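Chest of small drawers

A chest of small drawers is a piece of case furniture made up of many shallow or narrow drawers set in rows and columns within a single box-shaped body. It is used to store and sort small things such as seeds, spices, buttons, screws, letters, or index cards. Pieces of this kind may stand on the floor, hang on a wall, or rest on a table or counter. Depending on their use they are also called apothecary chests, seed cabinets, spice cabinets, card cabinets, or collector's cabinets.

The type differs from an ordinary chest of drawers mainly in the size and number of its drawers. A bedroom chest has a few wide drawers, usually one or two to a row. A chest of small drawers has several to a row, and the drawers are often all the same size, so that any of them can be used in any opening.

Construction

The body, or carcass, consists of two sides, a top, a bottom, and a back. The inside is split by horizontal shelves and upright dividers, which are commonly notched halfway through so that they slot together. The result is a grid of openings. In better work the front edges of the dividers are faced with strips of the same wood as the sides. In cheaper work they are left bare.

Each drawer is an open box with a front, two sides, a back, and a thin bottom. The sides may be joined to the front with dovetails, with a simple step called a rabbet, or with nails and glue. Small drawers rarely need runners or metal slides. They rest directly on the shelf below them and are guided by the dividers on each side. A gap is left around the drawer so that it will still move when the wood swells in damp weather.

Knobs are normally small and placed in the middle of the drawer front. Turned wood, brass, iron, and porcelain have all been used. Some cabinets have a ring or a cup pull, and card cabinets often have a metal pull with a label holder above it. 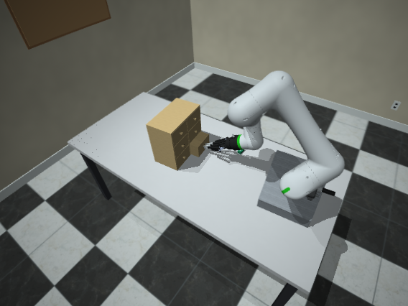

A small cabinet with one of its lower drawers partly open.

Most small drawers have no stop and can be taken out completely. This is useful in shops, where the drawer can be carried to the scale or counter, but it also means that a drawer pulled too quickly may fall. Stops, where fitted, are usually a small block glued to the shelf or a turning wooden tab on the back of the drawer. A card drawer may have a metal rod running through it from front to back, which holds the cards in place when it is moved.

History

Boxes divided into drawers were in use in several parts of the world long before the modern period. In China and Korea, medicine chests with many square drawers were used by herbalists, with the names of the contents written or carved on the fronts. Drawers in these chests were often split inside into two or more sections, each holding a different herb. In Japan, similar chests were made for medicine sellers.

In Europe, cabinets with small drawers became common in wealthy homes in the 16th and 17th centuries. They held coins, shells, papers, and jewelry, and were often covered with costly veneers. Plainer versions were built for pharmacies and grocers. By the 18th century a wall of labeled drawers was a usual part of a pharmacy, and many of the drawers carried painted Latin names.

In North America, small spice chests were made in Pennsylvania from the late 17th century onward. Many had a door with a lock, and they were used for valuables as well as spices. During the 19th century, general stores and hardware dealers took up large banks of drawers for seeds, nails, and fittings. The growth of library card catalogs after the 1870s led to the factory production of oak card cabinets in standard sizes.

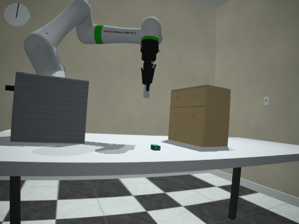 Factory production changed the way the cabinets were sold. Makers offered them in sections that could be stacked, with a separate base and top, so that a library or office could add to its storage over time. The Koltel catalog, for instance, listed bases and tops on their own, and its largest arrangement held 583 drawers. The Dometti works made a narrower range meant for drugstores, with the largest model having 40 drawers in a single body.

Demand fell in the second half of the 20th century. Plastic and steel parts cabinets replaced wooden ones in most workshops, and computers replaced card catalogs. Many libraries sold or gave away their cabinets, and these entered the secondhand trade.

Uses

Wooden examples are now mostly used in homes, for sewing supplies, craft materials, tea, tools, or stationery. Museums use shallow-drawered cabinets for insects, birds' eggs, and minerals, although these usually have tight-fitting doors to keep out pests. The Naidu collection of household furniture includes 601 drawered pieces, most of them from shops.

Care and repair

The most common fault is a sticking drawer. Rubbing the lower edges with wax or a dry candle is often enough. If the wood has swollen, the drawer may free itself in drier weather and should not be planed until then. Worn drawer sides can be built up with a thin strip of hardwood. Loose bottoms are normally slid back into their grooves and held with a single nail at the rear, leaving the panel free to shrink.

See also

Apothecary
Card catalog
Prirora cabinet
Tansu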